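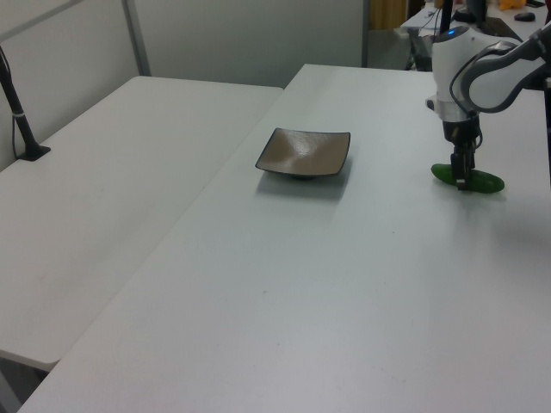 Photo: Sunee Thammasiri

Home Remedies and Herbal Traditions, Handout 4
Taking a case history: notes to go with the lecture

Hi all! I talk fast and I skip around, so these are the notes I wish I'd handed out last February. Read them before you do your first practice interview, and please bring the blank history form (the long one, both sides).

Start with what the person came in for, in their own words. Write down "my stomach is in knots" and leave it that way. Don't turn it into "digestive complaint" on the page, because by next week you'll have forgotten the knots, and the knots were the useful bit. I still catch myself doing this.

Then go on to everything they already take. I mean everything: prescriptions, vitamins, the tea their aunt mails them, cough drops. People leave out teas all the time because they think of them as drinks. St. John's wort is the one I'll nag you about until the end of the course, as it can change how a long list of medicines work, birth control pills and blood thinners included. If you see it on a form, stop and send the person to their pharmacist or doctor before you say one word about herbs. 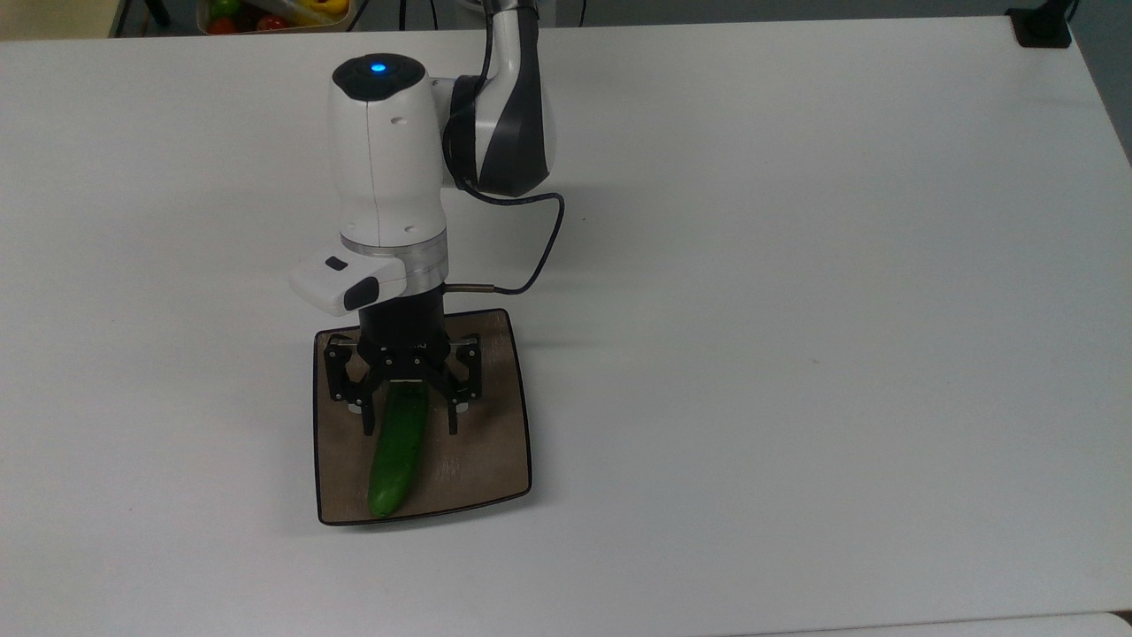

Sleep, food and daily habits

This part always runs long, and I like it best! Ask what yesterday looked like from getting up to going to bed. "Do you eat well?" gets you a yes from almost everybody, but "what did you have for lunch yesterday?" gets you crackers in the car. Same with sleep: ask what time the light went off.

Theerawat Kamolrat, who taught me most of this at Watside, used to leave a long pause after every answer. I found it unbearable as a student (I'm a talker, you've noticed), but people do fill the gap, and often with the thing you needed. Try it once in your practice interview and count to five in your head.

Things that end the interview: chest pain, trouble breathing, sudden weight loss, blood where there shouldn't be any, a fever that won't quit. You're not there to sort those out. Get the person to medical care and make a note of what you told them. 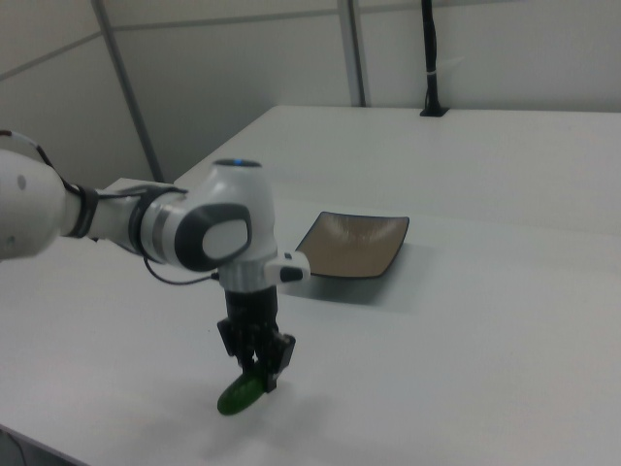

White arm, black gripper, small green cucumber

For next time, read the Pongsiri chapter on kitchen herbs, pages 75 to 129. Skip the dosage tables, they're out of date and I'll bring better ones. Your practice history is due in 2 weeks, with the name left off, please. Initials are fine.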